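My mother-in-law, Sunita Dixit, owns 29 cleaning products and trusts two of them: a brush and a red cloth. It took me years of marriage to come around to her view.

The bathroom sink is where most households give up. We'll polish a black granite counter until it shines and leave the faint yellow ring by the drain to its own devices.

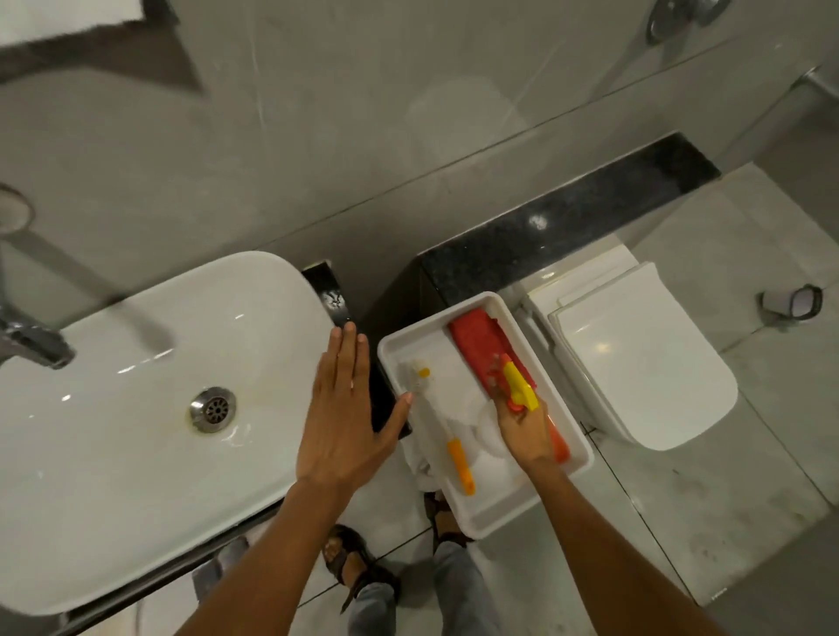 I blame the sprays. Every April I buy another one, carry it home like medicine, and put it under the sink with its relatives. A brush costs less and expects you to do the work, so naturally it doesn't sell.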